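**Where the Small Trash Goes: A Study of One Counter**

Neema Minja and Mwajuma Mwakalinga
Final report, Everyday Systems seminar
Feb 21, 2024

## 1. Why we did this

Our first proposal was a study of water use in the whole building. It was returned with the comment "smaller." Our second proposal covered one floor and was returned with the same comment, underlined. So this is a report about the counter in the second-floor supply room at the Tarnumberg annex, and specifically about what people do there with a thing once they have decided it is garbage.

The counter is where everybody in the program goes to staple, tape, cut and pin. It produces small trash all day: backing paper, wrappers, tissues, the ends of things. We wanted to know whether that trash ends up where the signs say it should, and what the room itself has to do with it.

## 2. Method

We kept a tally sheet for 12 working days. Each item that we found or saw discarded got one line: what it was, what it was made of as far as we could tell, and where it went. We ended with 152 lines. Mwajuma has better handwriting, so most of the sheet is hers. Neema did the sorting, wearing gloves that were one size too large.

We left out anything bigger than a fist, plus all food. Excluding food was a decision we made on the second day, together, quickly.

Materials were judged by eye and by feel. We had no means of testing plastics, and we did not want to pretend otherwise, so the tally has a column called "shiny, unclear." It filled up faster than we would like to admit to a grader.

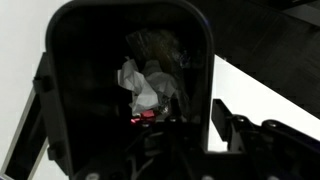

*Figure 1. Mixed small waste: crumpled tissue, clear film, something brown and fuzzy, and a bright red shiny piece.*

Figure 1 is a fair introduction to the problem. The tissue is easy. The film is easy if you are feeling generous. The brown fuzzy thing took up most of a lunch break, with one of us arguing for craft fur and the other for a piece of some plush toy. It went down as "textile, other," a category created for it alone.

## 3. What we found

### 3.1 Paper does fine, tissue does not

Flat paper mostly gets treated as paper. People put it in a pile, square the corners and walk off looking responsible. Once it has been crumpled, it seems to lose its citizenship. Crumpled sheets and tissues were handled alike, and our tally shows them going into whatever opening was closest.

### 3.2 The wrapper problem

Wrappers were our worst category. Seven of them are recorded simply as "?" with a small drawing. The trouble is that a wrapper is often two materials pretending to be one, and that it travels with company. 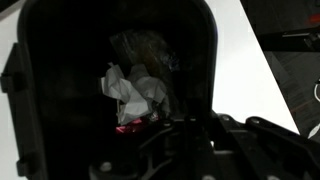 Once a wrapper has been pushed in with a wad of tissue, very few people are going to reach back in and separate them. We asked classmates whether they would. One said yes, and then asked if this was being graded. We came to think of these clumps as a single item with a single destination, and in the last days of the tally we recorded them that way. This makes our early and late numbers hard to compare. We noticed this while writing the report.

### 3.3 The room makes most of the decisions

We had planned a section on attitudes. After a few days at the counter we dropped it and wrote about furniture.

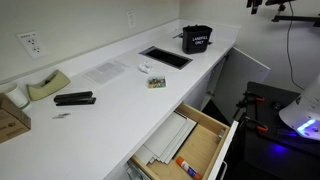 *Figure 2. The counter, with the chute opening and the bin marked "LANDFILL ONLY."*

The chute is set into the countertop, so it can be used without lifting your eyes from the stapler. The landfill bin has a label you can read from the door and stands toward the back, near the wall. A person holding a tissue has to lean for the bin. The small white wad in front of the chute in Figure 2 looks like what we named the "almost" group: items that got as far as the opening and were left beside it.

Drawers were a side topic. During our tally the glue stick drawer was found open more often than closed, and it was used once as a bin, for a strip of backing paper. We removed the strip and logged it.

## 4. Suggestions

- Move the landfill bin up beside the chute.
- Put a label on the chute. The bin has one, in capitals, and it is the only thing in the room anybody could quote to us.
- Set a small tray next to the stapler for backing strips and staples.
- Leave wrappers alone until somebody who knows plastics has looked at them.

## 5. Limits

The sample is one counter and two observers, one of whom also used the counter and is responsible for at least four of the lines. We would like to repeat the tally in July, when the summer program brings in different people and, we are told, a great deal of glitter.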